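PRESS RELEASE

Trusa and Plomon open shared workroom in Gromport

GROMPORT, September 21, 2022 – Trusa, a supplier of furniture for small offices, and the design studio Plomon announced today the opening of their shared workroom in the center of Gromport. The room is meant for small companies, freelancers and students who need a good table for a day, a week or a longer time.

The work on the room began in June and was carried out together with the local builder Ruiz-Ortega. The partners decided to keep the interior simple. Light wooden tables were chosen for the whole room, and the red brick was left without paint. The floor is smooth and pale gray, and the lighting in the ceiling is bright enough for drawing and other fine work.

"We visited many shared offices before we started, and in most of them the tables were too small," said Trinity Delacroix, project manager at Trusa. "A person comes with a notebook, a bottle of water and some tools, and after five minutes there is no more place. We wanted tables where you can put your things down and still work."
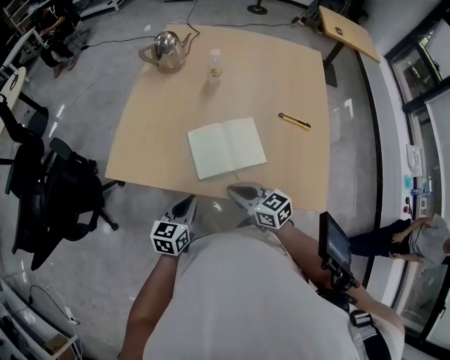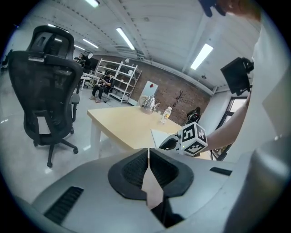 Light wooden tables in the Gromport workroom, each with a kettle and a bottle on top.

Tea and coffee have a special position in the concept. Guests are welcome to take a kettle to their own table, so that a conversation must not be interrupted for a walk to the kitchen. Mesh office chairs on casters are provided, and they can be moved freely between the tables.

"For me the most important thing is that people feel they may use the room," said Shuzhen Qin, who led the interior design for Plomon. "A table should have paper on it. There should be a plant somewhere near – and it does not need to be a perfect plant."

The membership fee is 30 dollars per week. Members can reserve a table up to 11 days in advance, and day visitors are accepted when there are free seats. Over 500 people have already registered their interest in the workroom. Companies may book tables for teams for a maximum of 3 months, after which the agreement can be renewed.

Visits for journalists can be arranged with the Trusa press office. Questions about the furniture and the interior design are answered by Plomon.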